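Handheld grippers vs. driving the arm remotely, for floor cleanup tasks

Forum: Teaching by Demonstration > Data and Collection

planktonfloor wrote:

So I've been collecting floor tidying demos for a few weeks now (sweep, mop, pick up the bottle, pick up the paper, that kind of thing) and I'd like a sanity check from people who have done both. We're using a pair of handheld grippers with marker cubes, one in each hand, and there's also a remote control setup at the other end of the building that I keep being told is "the proper way." Two shots from the room so you know what sort of space I mean.

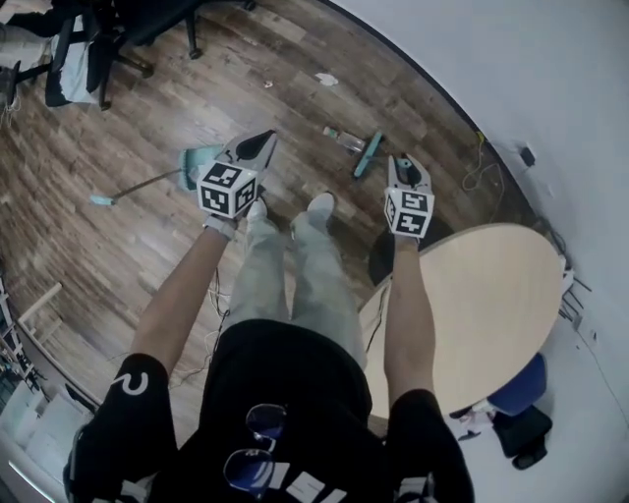
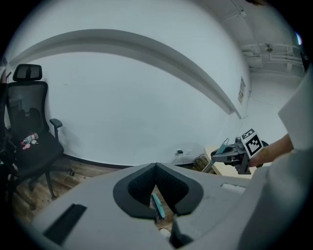
My questions

1. Long handled tools. The mop is killing me. Grabbing a bottle is easy, but a long thin handle swings all over the place when you only have two fingers on it. Do you hold it with both grippers the whole time or let one go?

2. How many demos before you stop? We did 120 of the bottle pickup and 20 of the mop, and guess which one trains.

3. Is anybody getting better mop data by remote control? I got through 6 on Tuesday and wanted to lie down.

----

rbelmonte wrote:

Rogelio here, I run collection for a small shop called Velden. Both grippers on the handle, always, and keep them far apart. If you let go with one hand you'll do some clever little wrist thing to catch the handle and you won't even notice you did it. The arm can't do that wrist thing. Go back through your 20 and watch your own wrists, I bet half are unusable.

Also your markers. With a two-handed mop grip you end up turning one cube away from whatever is tracking it. Try it slowly in front of the live view before you record any more.

----

nasrin_b wrote:

Gonna disagree with Rogelio a bit. Both hands far apart is fine for a person, but what's your robot's reach? We did all our mop demos with a nice wide grip and then the two arms couldn't physically get there at the end of the stroke. I had to throw out 100 demos. I still get mad thinking about it.

What I do now is put tape on the handle, two marks, and I only grip on the marks. Looks silly, works great!

----

planktonfloor wrote:

Oh the tape is good. I'm stealing the tape.

@rbelmonte I went and looked and, yeah. It's more than half. There's one where I basically juggle it.

----

tehrani_h wrote:

Remote control person checking in, since somebody has to. Everything you're complaining about goes away if you drive the real arms. Can't reach it? Then you can't reach it in the demo either. No wrist tricks, no lost cubes, no tape. Yes it's slow. My first mop stroke took me most of a coffee. But every one I finish is one the robot can do.

----

nasrin_b wrote:

Every one you FINISH, Hamidreza. How many do you drop?

----

tehrani_h wrote:

A lot in the first week! Fewer now. The paper is the worst for me, a crumpled ball on a wood floor is miserable when you can't feel the floor. I come down too hard and the arm faults out, then I have to home it and start over.

----

rbelmonte wrote:

See, and that's the one I'd never do remotely. With the grippers in my hands I feel the floor through the fingertips and paper is a couple of seconds. So split it by task. Light stuff off the floor by hand, long tools by remote if you can stand it. We mix the two kinds at training time and it's been ok, but keep them labeled so you can pull one out later. We didn't label ours in January and I'm still paying for it.

----

mshirazi wrote:

Mixing did not go well for us, fwiw. The hand demos are so much faster that the policy got jumpy, quick reach and then a weird crawl once it had hold of something. We ended up slowing the hand ones down in playback before training. Not sure that's right either, it makes the sweeping look like it's happening underwater. Has anyone tried just moving slower when they record? I can't keep it up, I speed up after the first few without meaning to.

----

nasrin_b wrote:

Metronome! I'm serious, put one on your phone. One stroke per click. Fatemeh on our team hums instead but then everyone in the room is humming by lunch.

----

planktonfloor wrote:

Ok so the plan: tape marks on the mop handle after I check the reach on the real arms, both grippers on, metronome, and redo the mop from scratch. Bottle and paper stay handheld. I'll book a morning on the remote rig too and do the same mop stroke there so I have something to compare.

One more while I have you all. Do you put the tools back in the same spot each time or move them around? I've been just dropping the mop wherever.

----

tehrani_h wrote:

Wherever is fine, but do it on purpose. If you drop it you'll drop it on the same side every time. I'd turn the handle a different way after each take, and leave the bottle where it rolled.

----

rbelmonte wrote:

What he said. And do a few starting with the handle up against the wall, that's where ours still gets stuck.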